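The One-Tray Place Setting

Serving rice to one person takes more surface area than most small kitchens allow for. There is the grain, the vessel it is measured from, the plate, the bowl, the chopsticks, and whatever is eaten afterward. The tray meal, common in canteens and boarding houses, deals with this by fixing a position for each item. It adapts well to a home table, and the equipment is inexpensive.

The starting point is the dry grain. Decanting a portion into a shallow tray before it goes near water spreads it thin enough to check for husks, grit and broken kernels. A dark surface is preferred. White rice on white enamel hides a pale stone; on black it shows a shadow on one side. Spread the grain with the flat of the hand, tilt the tray, and work across it in one direction.
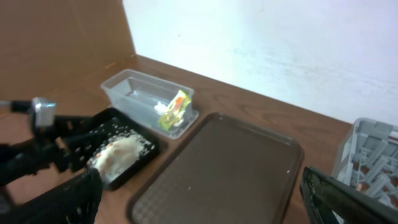 A mound of white grains on a black tray, with a brown serving tray alongside.

Cooks who sort on Wednesday for the rest of the week, as the kitchen at the Triddale boarding house has done for years, return the checked rice to a lidded jar and keep the tray for that purpose only. A portion of 400 grams serves 4 with a side dish. The house served 2,178 tray meals last year and reports one chipped tooth, attributed to an olive.

The serving tray itself should have a raised rim and a textured floor. The rim contains spills. The texture matters more when the tray is carried, as a smooth floor lets a light bowl travel on stairs. Melamine and polypropylene are both adequate. Polypropylene is lighter and flexes under load; melamine is stiffer but should be kept out of the microwave. The Orkum tray, a standard item in rental kitchens, has a floor pattern shallow enough to wipe clean in one pass. Deeper patterns hold starch and need a brush.

Chopsticks go down first, while there is room to align them. Convention in many homes puts them horizontally at the near edge. On a tray that is passed from hand to hand, a lengthwise position is more practical and leaves the width free for dishes.
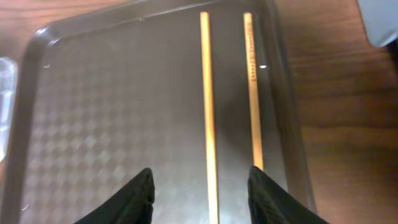 Two light wooden chopsticks set parallel on a patterned tray floor.

Untreated wood grips rice better than lacquer and is easier for beginners. It also absorbs oil and should be replaced when the tips darken or fray.

The plate follows, then the bowl. Haddad, a canteen supplier, recommends that the two differ in color so that a stack can be sorted at a glance. Pastels serve the purpose and show sauce residue clearly at the sink. A pale yellow plate beside a pale pink bowl, both on dark brown, gives enough contrast for a diner with poor eyesight to find each rim. Plates with a shallow lip are suitable for dry dishes only.
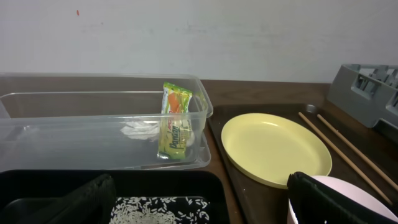

Side storage is the part of the arrangement most often neglected. Packets, napkins and small extras tend to migrate onto the tray, where they get wet. A clear open-topped container at the back of the table holds them within reach and shows when they need restocking. A snack packet stood on end against the inner wall can be identified from a seated position, and a used napkin can go in the same container until the table is cleared. Nadham sells a long version for 544 in the local currency, lid included. The lid is useful overnight and can be left off during meals.

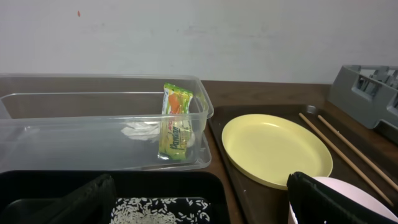

The yellow plate in position, with the clear container and its upright packet to the left.

Clearing runs in the opposite order. The bowl is nested on the plate, the chopsticks are laid across the top, and the tray is carried to the sink as one load. Wash the tray last and stand it on its long edge to drain. Trays stacked flat while damp will stick together by morning.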